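Last updated: November

Akinyi Rotich had been waiting for a suturing kit like this one since spring, and she has now had it on her bench for six weeks. "I keep finding excuses to stay late," she says, laughing.

The kit is the Prostel from Grureck, a set of soft practice pads, needles and thread for people learning to stitch with robotic instruments. Rotich runs the evening sessions at Makori, where learners work in pairs, and she put 713 stitches into the pads herself before she let anyone else near them.

"The pad pulls back at you - you can see it when the thread goes tight," she says. "With our old foam ones you could yank all day and learn nothing!"

She loves the close view too, right down at the jaws. "People stop waving the needle about once they see how near the tip is to the pad. It took one of my learners three tries to get a clean handover, and then she wouldn't give up her seat."

Any complaints? A few. The red coloring gets everywhere, she says, and a pack of four pads goes fast in a busy week. She would also like a thicker pad for beginners. "But I'd order it again on Sunday night if they'd pick up the phone." 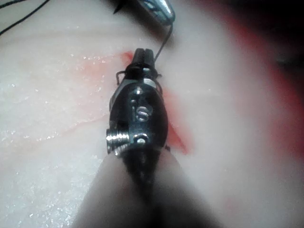
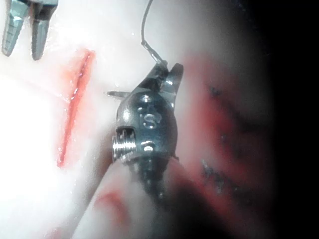
Photos: Makori evening sessions

Contact | © Movonow | Back to top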